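Good Habits at the Desk: Hand-Held Gripper Gallery
Purnumeo working practice pages
Tue 8 October

Welcome to the gallery page for our desk work guide! We wrote the first version of these house rules in September, when Lachlan MacLeish sat down with everything people had been scribbling in the margins of their session notes and turned it into 12 short rules we could all live with. I love this document more than a person should love a set of rules. It's plain, it fits on two pages, and it has made the recordings from Brireck and Cowie (our two desk setups) so much easier to compare.

The full guide is on the shared drive under Stilumo. What follows is the part people ask me about most.

Start with the markers. Every face of both cubes should be clean and flat, with no tape over the black squares and no fingers wrapped around them. A thumb over one corner is enough to spoil the tracking for a whole run, and you won't notice until playback. Rule 3 says to look at the lights on both grippers before you begin, and again when you stop.

Next, the desk. We don't clear it to a bare surface. Pens, plants, picture frames, whatever normally lives there can stay — we want real desks! What we do ask is that things stay put between runs unless the task is to move them, and that any change goes in the notes.

Cables get their own rule (number 7, Rory Farquharson's favorite). Let a cable hang free on the side away from the work, and give it enough slack that you can reach the far corner of the desk without a tug. Push rolling chairs well back before you start walking about.

Then pace. Move the way you would if you were tidying up for a friend, a little slower than feels natural. Keep both grippers in view, even when only one of them has something to do. Sessions run 15 minutes, then you put the grippers down and shake out your wrists.

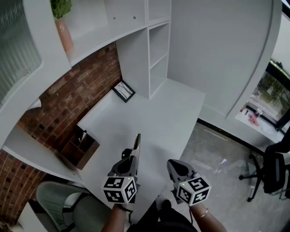
The break is rule 9, and it counts even when the run is going beautifully. If you'd like to suggest a change to the wording, add it to the comments in Stilumo and Lachlan will pick it up for the next version.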